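I've been meaning to put up a gallery page since August, and Rekha Malhotra finally nagged me into it (hi Rekha, it's up!). This one is all benches and bits. I love a pale butcher-block top, I love bright plastic on it, and I have far too many opinions about measuring cups for a grown adult. So if you came over from the Nimbridge page looking for my bread, scroll on down, it's coming.

A few from the same bench, captions kept short for once:
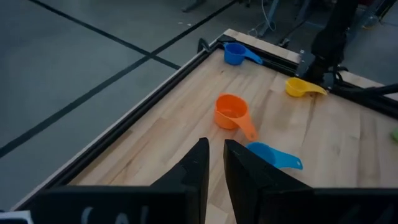
Orange, yellow and two blues on the planks.

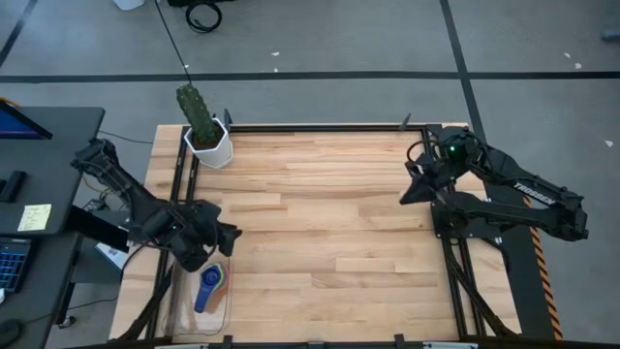

The cactus in its white hexagonal planter. I want one for my windowsill so badly!

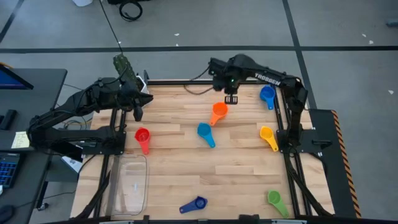 Seven cups, seven colors.

My own measuring cups at home are a disaster, and I've been trying to sort them out all week. I had a steel set from Korley that I bought when I moved to Pirken, and it was lovely until the numbers wore off. After that I was pouring water from one into another every Saturday morning just to work out which was the half and which was the third, and my pancakes were, let's say, variable. What I want now is a set like the one in that last photo, where every cup gets its own color and I can grab the red one or the yellow one without reading anything at all. Flat handles too, please! Round wire handles roll around in my drawer and jam it shut, and I've bent 2 of them getting it open again.

Rekha says I should hang them on hooks instead of using the drawer, and she's probably right (she usually is, it's annoying). The light blue cup in the first picture has a little hole near the end of its handle, and now I'm checking for that on every set I look at. I've already put up a rail with 6 hooks beside the stove, so there's no going back.

The other thing I'm itching to do is the counter. Mine is a sad speckled gray and I've wanted wood forever. Kulkarni's, the lumber place, quoted me 3,000 for the whole run, which made me sit down for a minute, but a smaller piece 28 inches wide would fit nicely next to the sink and I could roll dough on it. I like the mixed tones best, blond next to tan next to honey, and no stain, just oil.

Bread photos go up next, as soon as I bake a loaf that's worth showing you. If you have a colored cup set you like, send me a note and tell me whether the numbers have lasted!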